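Nandbridge Kids > Your Body > Getting Better > Stitches

Topics Body Animals Space Machines Ask Us

How do people learn to sew stitches?

A deep cut sometimes needs help to close. A doctor uses a curved needle and a special thread called a suture. The stitch pulls the two sides of the cut together so the skin can heal.

Doctors don't learn this on people. They start on a practice pad, a piece of soft, made-up skin with cuts in it.

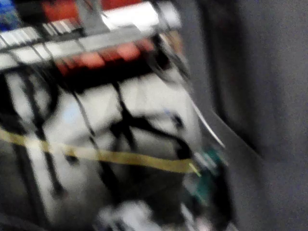

To make one stitch, the needle goes in on one side of the cut and comes out on the other. Then the thread is tied in a knot and the ends are snipped, leaving two short tails. A student may tie more than 263 knots before the work feels easy.

Thread comes in different colors. Bright or dark thread is easy to see against pale skin – or a pale pad.
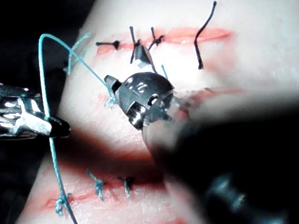

A practice pad with black and teal knots along its cuts.

Word to know: an incision is a neat cut made on purpose.

Get the Nandbridge Kids newsletter every month. Ask a grown-up to sign up.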